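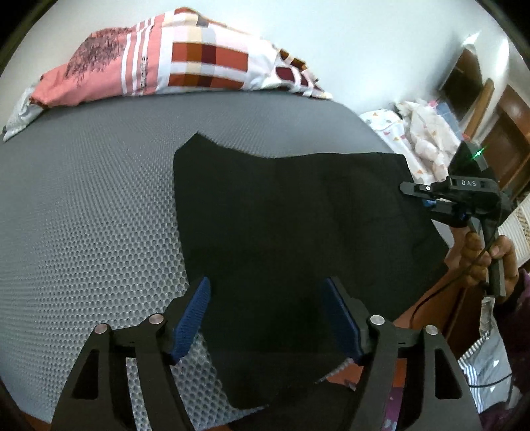
I bought the Rarow fabric shaver in June, mostly out of spite, after a black cardigan I'd had for maybe four washes started looking like it slept under the couch. I'd been using the cheap sticky rollers up to then, and those only pick up what's loose. Pills stay right where they are. Black is the real test for any of these gadgets, and a big piece of black cloth spread out on a gray mesh surface like this one is pretty much how I like to work now, nice and flat, a few soft creases and nothing bunched up. If you shave over a fold, you get a hole. Ask me how my Zosetow leggings are doing!

So, the shaver itself. It's chunkier than the Valtis one my sister has, and the head is wider, so a sweater front goes fast (I can do one during the weather report). There are 3 height settings. I use the middle one for pretty much everything and the highest for anything fuzzy that I actually want to stay fuzzy. The lowest scares me.

Battery is fine. The lint cup is not! It's tiny, it pops off if you bump it, and when it goes it dumps gray fluff all over what you just cleaned. My neighbor Irén Jakab wrapped a rubber band around hers and says it hasn't budged, so I may copy her.

It's loud, too, sort of an angry electric toothbrush. The cat leaves.

On wool coats it's great. On T-shirt cotton I can't see much difference. On cheap acrylic the pills come back in a week or so, and I don't think any shaver is going to fix that.

Four stars from me. I'd buy it again over the Valtis, but I'd order the spare blades at the same time, as mine was out of them when I went back on Wednesday.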